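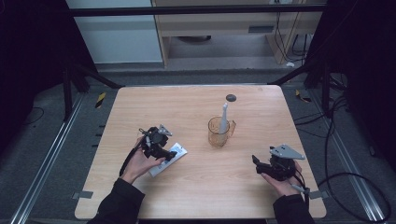 Bakilana: informe de avance de febrero
A la atención de Satish Pandey, fundación Drolness
Prepara: Samran Thaweesak

Estimado Satish:

Te escribo con un poco más de calma que la última vez, y con bastantes más cosas que contar. Como recordarás, esta segunda fase de Bakilana se dedica por entero al aseo de la mañana: el vaso, el cepillo eléctrico, la pasta de dientes, esos objetos pequeños que uno maneja medio dormido y que a muchas de las personas que acompañamos se les vuelven cuesta arriba.

En lo que va de fase hemos completado 115 sesiones de las 300 previstas. Cada una dura 60 minutos, contando el rato de preparar la mesa y el de recoger, que al principio no habíamos calculado bien y nos descuadró el horario de las primeras semanas. Ya está corregido, y te agradezco mucho la paciencia que tuviste con aquel calendario tan optimista.

Sobre el material, una decisión que quería comentarte. Nos hemos quedado con el vaso de plástico transparente, de tono ámbar y con asa. Deja ver el cepillo que hay dentro y el asa ayuda a sujetarlo con una mano mientras la otra trabaja. El cepillo eléctrico se guarda de pie, con el cabezal bien por encima del borde, y así lo pedimos también en las casas. Probamos a dejarlo tumbado junto al tubo y la verdad es que la gente se liaba más - y nosotros también, todo hay que decirlo.

La pasta nos está dando más trabajo del que esperábamos. El tubo blanco sobre la mesa de madera clara se distingue peor que el vaso, y a varias personas con poca visión les cuesta encontrarlo. Seguimos probando posiciones (en diagonal parece que se coge mejor) y Sunitz nos ha prometido unos manteles individuales de color oscuro que tengo muchas ganas de estrenar.

En cuanto al dinero, de la partida de material llevamos gastados 1,999 euros, casi todo en cepillos, recambios y tubos de pasta. El transporte lo ha asumido Rerneo, de modo que esa línea sigue intacta y quisiera pedirte permiso para pasarla a la compra de más vasos con asa.

Queda pendiente la guía para las familias. Tengo escrito el borrador de la parte del cepillado y me falta la de recoger y secar la mesa; te la envío en cuanto esté completa.

Un abrazo muy grande y gracias, de todo corazón, por seguir ahí.

Samran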